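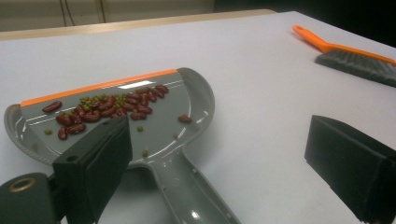 BRESTANDALE – The Brestandale Seed Library opens its doors this September with 372 varieties of beans, peas, squash, corn and greens, all of them free to borrow for anyone with a patch of dirt or a pot on a balcony. The collection fills two rooms on the ground floor of the old Mateos feed store on Sulden Street, and it has been growing since spring, one envelope at a time. Beans are the heart of it. There are cream ones with speckles, black ones the size of a fingernail, and plenty of plain dark red kidney beans, the glossy maroon kind that end up scattered in a gray dustpan with an orange lip as readily as in a chili pot. Every one of those can be a plant by next summer, and we can't wait to see them in the ground.

The idea is simple. Members take home up to five packets a season, grow them, let a few plants go all the way to dry seed, and bring some of that seed back in the fall. There are no fines and no due dates. If the deer got your squash or you went on vacation in the wrong week of July, come in anyway and try something easier next year.

"My grandmother kept her seeds in coffee cans under the stairs, and when she moved to an apartment the cans went to the curb," said Afshin Khosravi, who started the library and will run it day to day. "I still think about those cans! I'd love for people here to have a place to bring theirs, and I'd love to taste what's in them."

Khosravi began collecting with a table at the Otus Valley farmers market, where shoppers were invited to drop off seed they had saved themselves. The first morning brought in a paper sack of pole beans and a jar of mixed lettuce. By the end of June the table had become two tables, and gardeners were driving in from the far side of the valley with shoeboxes. Many of the envelopes came with notes, and the notes are being kept too. One reads, in full, "Good in soup. Do not plant near the fence." Another runs to four pages and covers a feud over a rhubarb bed.

Among the local varieties now in the drawers are the Sulden Street Pole, a flat green bean grown in back yards in that part of town for three generations, and a short-season flint corn from the hill farms above Otus. There is also a winter squash that came in with no name at all. Visitors on opening day can put a suggestion in the bowl by the front desk, and the grower who donated it will pick her favorite.

The Mateos family, who closed the feed store nine years ago, have leased the rooms to the library at a low rent and left behind the long oak counter and a wall of small drawers once used for hardware. Those drawers turned out to be a perfect fit for seed packets – you would think they had been built for the job. The back room stays cool all year thanks to its thick stone walls, and it now holds the long-term collection in glass jars with tight lids. The front room is for browsing, with a big table, good lamps and a shelf of garden books that can also be borrowed.

The first 100 people to sign up will receive a starter kit with three packets chosen for beginners (a bush bean, a leaf lettuce and a sugar pea), a pencil, a set of plant labels and a short guide to saving seed. The guide was written and illustrated by the eighth grade science class at Brestandale Middle School, and it is a delight. The page on how to tell when a bean pod is dry enough to pick has already been taped up in more than one kitchen in town.

Opening day runs from 9 a.m. to 4 p.m. Shelling starts at 10 a.m. on the front porch, where baskets of dried pods will be waiting for anyone who wants to sit down and help. Children are very welcome and tend to be faster than the adults. At noon there will be bean soup, cornbread and a green salad. A talk on keeping squash from crossing follows at 1:30 p.m., and a seed swap fills the rest of the afternoon. Please label anything you bring to swap with the name of the plant, the year it was grown and your own first name.

After that the library will be open three afternoons a week through the fall, with 30-minute evening classes on threshing, drying and storing seed. Classes are free and seats can be reserved at the front desk. Gardeners who can't get to town may ask for packets by mail for the price of a stamp.

The library is still looking for a few things: small glass jars with lids, a second set of hand screens for cleaning seed, and anyone who remembers growing the Otus Blue pea, which several older residents have mentioned and which has yet to turn up. Even a handful would be wonderful. Even five peas would be wonderful.

Brestandale Seed Library
Old Mateos Feed Store, Sulden Street, Brestandale
Press contact: Afshin Khosravi, at the front desk during opening hours
Interviews and visits before opening day are welcome by arrangement.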